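In Praise of the Slow Kettle
April 7, 2023

I want to make a case for the gooseneck kettle, and I want to make it to people who don't care about coffee. The coffee people already have theirs. They have scales and timers and opinions about spirals, and good for them! I drink tea out of whatever mug is clean, and I still think the long thin spout is the best thing to happen to my kitchen in years.

I grew up with a fat electric jug that poured like a bucket. You tipped it, nothing came, you tipped it a bit more, and then a whole lake landed in the cup and half of it came back out over the tea bag and onto the counter. For 28 years I thought this was simply how hot drinks worked. Then in January I rented a little flat in Tikness, two streets up from the Brolthorpe bus depot, and the only thing on the stove was a squat silver kettle with a spout like a heron. I was annoyed for one morning. By the end of the week I was pouring water I didn't need to pour.

What I love is that you can see what you're doing. The water leaves in a line and you can put that line anywhere you like – down the side of the mug, right onto the bag, into the one dry corner where the leaves are clumping. And when you want to stop, it stops. I have filled a hot water bottle from one of these without saying a single bad word, and anyone who has filled a hot water bottle will know what that means.

The usual complaint is that it takes too long. I timed mine, and a full mug takes 35 seconds if I am being lazy about it. That is 35 seconds of standing still with both hands busy, so you can't look at your phone, and I have come to look forward to it enormously. I look out of the window, or at the bricks. Three mugs a day of that and I feel like a person who has a hobby.

The other complaint is that a stovetop kettle is one more thing to watch. True! You do have to listen for it. But it doesn't need a base or a cord or a free outlet, and in a small kitchen where the counter is also the chopping board and the desk, that counts for a lot. Mine lives on the back burner and takes up no room that anything else wanted.

I'd also like to put in a word for the short metal mug as its partner. China is lovely, but it's nice to be able to pick the mug up and bring it to the spout, close in, with the kettle doing hardly any traveling. I never did that with the old jug. I put the cup down, stood well back and hoped. 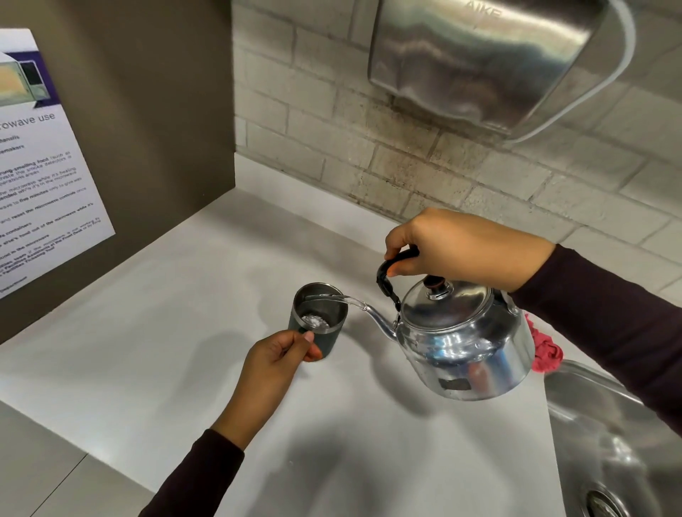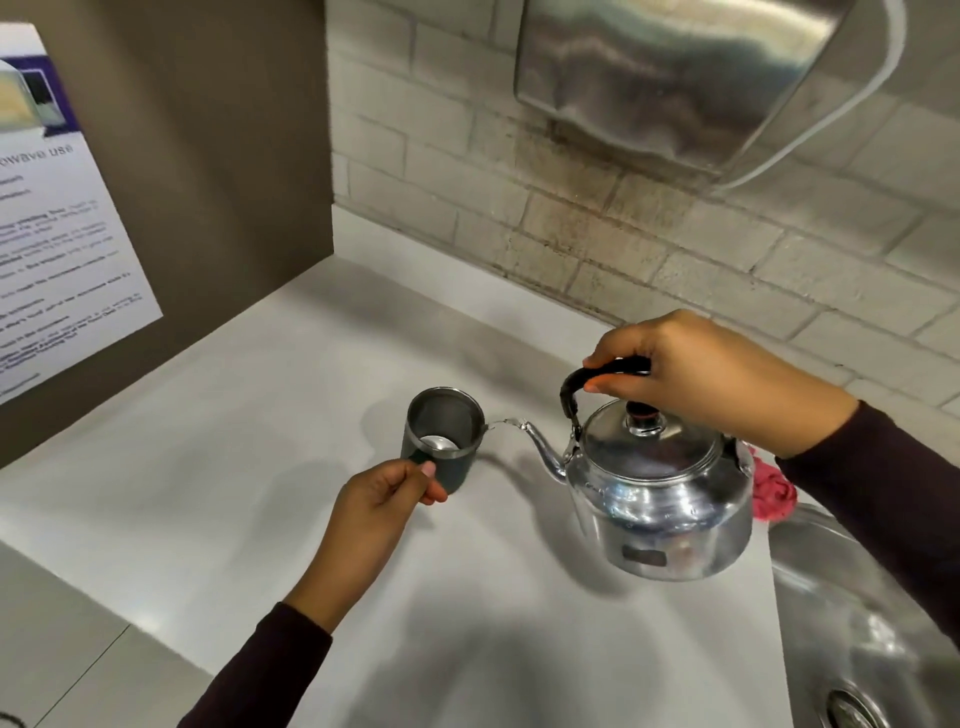 I did look at the fancy ones, of course. The Haslinger is beautiful and costs more than my stove is worth, and the Dremadow has a thermometer in the lid that I would read twice and then forget about. If you want those things, have them. I think a plain one with a decent grip and a lid that stays on gets you all the pleasure. Check the secondhand shops first, look inside for scale, and give it a boil with some vinegar if you find any.

And try it on something besides drinks. Instant oatmeal is much better when you add the water a thread at a time and stir as you go. Same with couscous, same with gravy powder. I've started using the cold kettle to water the basil on the sill, and the basil has never looked so good.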